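Informe de visita — Betancur, puesto de captura con pinza de mano
13 de agosto de 2018

Nos recibió Nelly Pacheco, responsable del puesto. El objeto de la visita era ver cómo se prepara y se mantiene el equipo de Tutach antes de instalar uno igual en Arela.

## Configuración

El operario trabaja con una pinza de mano y una cámara a la altura de la cabeza. La posición se obtiene de cubos con marcadores fiduciales: uno montado sobre la pinza, otro sujeto a la muñeca contraria. Cada cubo se calibra por separado y se le asigna un fichero propio; intercambiarlos obliga a repetir el ajuste. La revisión vigente es la 231.
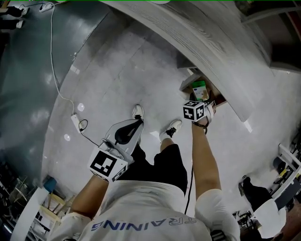 *Pinza en la mano izquierda y cubo en la muñeca derecha, durante un trabajo bajo el mostrador.*

Los huecos bajo mostrador son el caso difícil. Si el canto tapa el cubo de la muñeca, el seguimiento se interrumpe y la toma se descarta. Pacheco admite pérdidas de hasta 56 fotogramas por toma; por encima, se repite.

## Mantenimiento

- Almohadillas de los dedos: limpieza diaria con paño sin pelusa. Cambio a los 2.000 cierres.
- Caras de los cubos: inspección con luz rasante. Una esquina levantada basta para retirar el cubo.
- Correa de muñeca: se comprueba el giro con el brazo extendido.
- Cables: revisión de conectores y de holgura a la altura del codo.

La avería más frecuente es el juego en la base del cubo de la pinza. Ynyr Bowen desmontó una unidad en el banco: dos tornillos, una arandela elástica y un pasador. El montaje posterior exige recalibrar — el pasador no garantiza la repetibilidad.

## Pendiente

Yolanda Quintero enviará el plano del soporte, referencia 765. Falta confirmar si Brovora suministra las almohadillas sueltas o solo con el dedo completo. Segunda visita en septiembre, con la plantilla de calibración ya mecanizada.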